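# Running my own cable, February 2019

So I finally did it. After two winters of watching the little Wi-Fi bars drop to nothing every time somebody microwaved soup, I ran real Ethernet through the house. Myself! With a drill and a headlamp and a lot of muttering.

Some background. We moved to Ostthorpe into one of those old places with walls so thick the router might as well be in another county. My desk is upstairs at the back and the internet comes in downstairs at the front. I tried a mesh kit (a Mukance, the white ones shaped like hockey pucks) and it was fine for email and awful for calls. My coworkers got used to me freezing with my mouth open.

I got a quote for having it done and it came to $707. It wasn't a rip-off - the guy was going to be here most of a day, and he was very nice about my attic. But I looked at that number, and I looked at the price of a box of cable, and I thought, how hard can it be?

Medium hard. Let me tell you.

## Planning, sort of

I drew the route on the back of an envelope: up through the hall closet, across the attic, down behind my desk. I measured it with a tape and then bought a lot more cable than I'd measured, which was the smartest thing I did all month. My friend Gion Hauser used to do office wiring and his only advice was to pull two cables every time you pull one. I rolled my eyes and did it anyway. One of them got a nick in the jacket coming past a nail, so thank you, Gion.

Parts I ended up using:

- a box of Cat6, solid copper
- an Urnum punch-down tool (the cheap one, and it's great)
- wall plates and keystone jacks, with spares
- a bag of 100 cable ties, then a roll of hook-and-loop when I learned better
- a small eight-port switch

About the ties, I got corrected. I'd been yanking them down as tight as they'd go because it looked neat, and Faizal Pangaribuan left me a long comment on my last post explaining that you don't want to crush network cable, that it should be able to slide a little, and that anywhere it turns you want a nice big lazy curve. I went back up and snipped every single one. The attic looks messier now and I've made my peace with it.

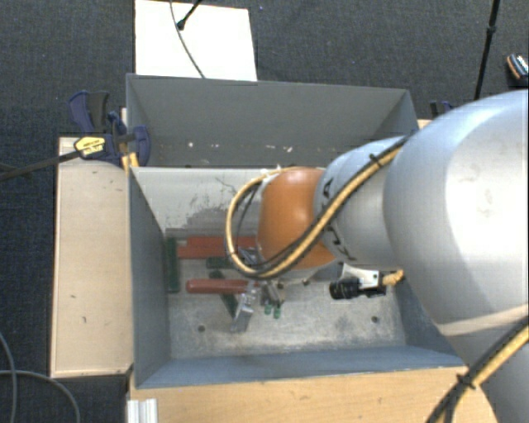 ## Pulling it

The closet part was easy. One hole in the ceiling, feed it up, done before lunch.

The wall behind my desk was the opposite. There's a horizontal board in there halfway down (a fire block, I now know) and my string and washer just sat on top of it going clink. I tried from above, I tried from below, I went and ate a sandwich. In the end I cut a small hole in the drywall, drilled through the block and fished the cable past it with a bent coat hanger. The patch is behind the bookcase. Please don't move the bookcase.

If you're doing this in an old house, check for that board first! And know where your electrical runs are before you drill anything. Mine cross the attic on the other side, so I had room to stay well clear of them.

## The ends

Putting jacks on is fiddly but kind of relaxing once you've got the color order taped to the wall in front of you. There are two wiring standards, A and B, and you pick one and use it at both ends. I picked B. Then I did one jack in A because I was listening to a podcast, and spent an evening wondering why my tester was blinking at me in the wrong order.

Redid it, plugged in, green lights. My calls have been clean ever since, and my desk computer copies files to the downstairs drive so fast I thought it had skipped some.

All in, I spent $107 on parts, not counting the drill bit I snapped.

Next up is the garage, which means going outside, which means buried conduit, and the ground is still frozen solid. I'll probably start digging in March. If anybody has used the Wyss outdoor boxes, let me know if the lids really seal, and whether the smaller size has room for a switch.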